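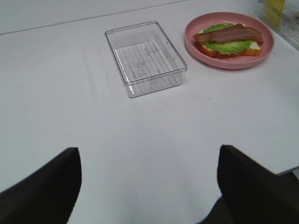

According to Dorin Preda, the arm should have been stopped after the first cracked tray, and everything that came later was avoidable. He put this in writing in June, and when I read the note out to Cormac Ó Flaithearta he agreed with most of it.

"He's right about the first tray," Ó Flaithearta said. "I wrote it up as a bad tray. It had a split down one corner and I thought it had come out of the box like that. You do get them."

Ó Flaithearta runs the packing bench at Ostum, where an arm picks up sandwiches and puts them into clear plastic trays. The job sounds simple and he says it mostly is, apart from the trays. They are see-through, they shine along the rim, and they weigh next to nothing. The camera sits at the wrist and looks down past the fingers, so for the last part of any reach it is very close to whatever it is looking at.

The fault was in the grip. The software, which the team calls Hutapea, tells the fingers how far to close and how hard. If the force reading goes over the limit, the fingers are meant to open and the arm is meant to back away. On the afternoon in question the fingers closed on the wall of a tray, the limit was passed, and the fingers kept closing.

"There was a crack, quite a loud one," he said. "I looked over and it was still squeezing. I had my hand in there before I'd thought about it, to pull the tray out. Then the arm lifted."

His hand was caught between the tray and one of the fingers. He was left with a cut across two knuckles and a bruise that lasted more than a week. He pressed the stop button with his other hand.

"People ask why I didn't press it first. I should have. It was beside me. You see something breaking and you grab it."

The log from that shift shows 526 grips. In three of them the force went over the limit with no response from the arm. The first was the tray he had written off as faulty. The second left no damage that anyone noticed. The third was the one that hurt him.

It took two days to find the reason. An update had moved the force limit into a different settings file, and the old file was still the one being read when the arm restarted after a pause. In that state the limit was set to 100, the highest number the box would take. A full restart from cold loaded the right value, so every test run in the morning passed.

"We always tested from cold," Ó Flaithearta said. "We'd switch it on, run the checks, tick the sheet. But all day long people pause it to put out more trays or change a plate, and then start it again. We never once ran the checks after a pause."

I asked whether the supplier of the gripper, Sendovura, had been told. He said they had, and that they had sent a replacement set of finger pads, which were not the problem. "The hardware was fine. It did what it was told."

The changes since then are small. The force check now runs after every pause as well as every start, and adds nearly a minute each time. The old settings file has been deleted from the machine. Any broken tray is kept in a box with the time written on it, and the log is read before the arm moves again. Reaching over the table while the arm has power is no longer allowed, and the top speed has been brought down for anything within reach of the person at the bench.

Preda had asked for a guard around the table as well. Ó Flaithearta is against it.

"If you put a screen up, someone has to open it each time they set out food, and it'll end up propped open by lunch. I'd sooner have a light mat on the floor that stops the arm when you step in. We've asked for one. We're waiting on the price."

He doesn't think the camera played any part, though he has been asked about it several times. It had trouble with the clear trays early on and would sometimes take the shine on a rim for the far edge. That made the arm miss, and he found it annoying, but a miss does no harm if the force limit works.

The bread gives him more bother from day to day. A limit low enough to leave a slice in shape can be too low to hold it when there is bacon sliding about on top, and each filling needs its own setting. He keeps those on paper, in a folder by the bench, and copies them in by hand at the start of a shift. Preda would like that changed too.

"He's probably right," Ó Flaithearta said. "I'll get to it once the mat's in."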